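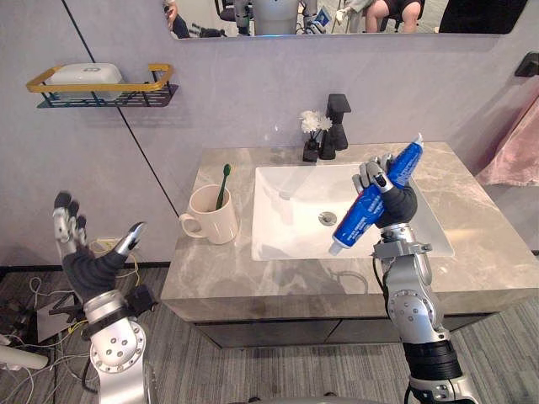 Photo: Ornside test room / posted with permission

ok so a few of you asked why I went quiet last week. The robot has been squeezing toothpaste. Like, a LOT of toothpaste. Thread, because I'm finally awake enough to type

The job sounds so easy. Pick up the tube, carry it over the sink, put it in the mug with the toothbrush. Two hands, one counter, no hurry at all. We'd had it running at Ornside for 4 days and I was already telling people it was done (never do this)

Then on Nov 30, 2018 I'm sitting there eating a granola bar and the right hand just... keeps closing. Arm is moving along nicely, path is perfect, and the fingers are going tighter and tighter like it's mad at somebody. Pop. Cap in the sink, mint everywhere

My first thought was the grip force limit. Checked it. Fine! Set to exactly what it was supposed to be. Second thought was the glove sensors, so I swapped those out, which took my whole evening and changed nothing

Third thought was that I should go home, and that was the best one I had all day

Next morning I finally pulled the logs and went through them line by line. The grip controller (we call that piece Witetska, long story, it was on a whiteboard) was asking the hand for more squeeze every time it thought the tube was slipping. Good idea in general! You want that

Except the wrist was rubbing on its own cable. Every time the forearm rolled to bring the tube over, the cable tugged a tiny bit, the force reading jumped, and Witetska went "oh no it's slipping" and clamped down. Then it rolled a little more, cable tugged, clamped some more. You can see where that goes

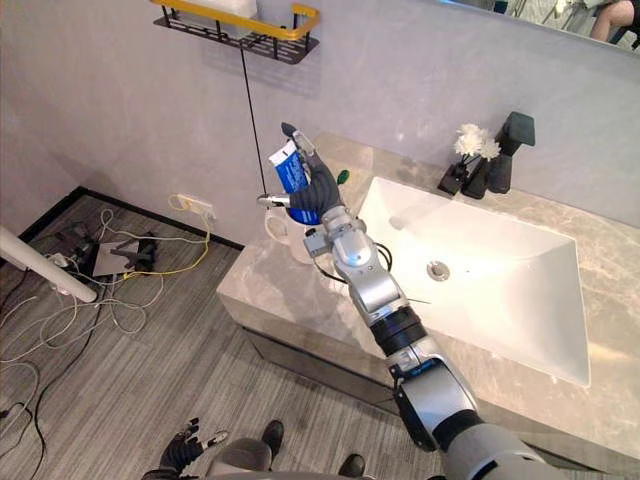
And it only happened on the long reach to the back of the counter. Short reach, the cable had slack and everything was lovely. I'd done almost all my testing on the short reach. I know. I KNOW

Okay but the part that really bugged me is the force limit. It was there, it was set right, and it still didn't stop the hand. Turns out the limit was being checked on each new squeeze request and never on the total. So a whole string of small polite requests sailed right through, one after another

With toothpaste that's a mess and a funny story. With somebody's fingers it's a very different story, and people are in that room all day long. So everything got shut down until the limit was fixed, and I'm glad we did it even though it cost us the demo for the Welirska folks. They were nice about it. We're trying again in December

What we changed, for the handful of you who like this stuff: the limit now lives down in the hand itself and looks at total force, period. If it trips, the fingers relax slowly and the arm holds still (we don't want it dropping things on feet either). The cable got rerouted with a bigger loop at the wrist and a soft clip

I also added a dumb little check — if the force reading goes up at the same moment the wrist is rolling, treat it as suspicious and don't squeeze more. Ran it 355 times on the long reach, 3 bad grabs, zero pops. The bad grabs were all the tube landing on the rim of the mug, a problem I will happily take

Somebody's going to ask if it's the same bug people had with the Radulović wrist. I don't think so? That one was a worn connector as far as I know. Similar symptoms though, so if you've got one, roll the wrist by hand with the power off and watch what your cable does

Anyway the room smells amazing and I've switched to cinnamon at home. More when we've got the long reach running overnight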